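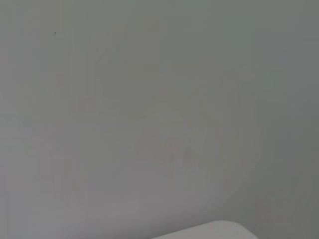 **Landmine treaty outreach, progress notes to Trenent**
10 August 2021

Hi Tien-fu,

You asked for the short version, so I'll try (you know me, no promises!). The big job this spring was the survey on whether people want our government to join the mine ban treaty. We mailed out 2000 forms in Clamemstead and the valley towns and got 767 back, way better than I'd budgeted for. Most of the late ones came in after the Zeltetti radio spot, so I'd love to buy a second one.

The petition stands at 1841 signatures. I wanted more by now, but we lost most of June when the town hall was closed and I couldn't get a table anywhere else. The foreign ministry did write back, two paragraphs, very polite, saying the treaty is "under review." Same words as last year. I've asked for a meeting with the arms control desk and will keep calling.

School talks went great! We reached 194 students, and the Yeh booklet held up well, though the page on stockpile deadlines confused everybody, me included, so I'm rewriting it.

Money: we're under on travel and over on postage. Can I move the travel leftovers across? I'd need a yes before the next mailing goes to the printer.

Still open is the legislators' briefing in October. Two offices have said yes and I'm waiting on three. I'll send you the speaker list as soon as I have one.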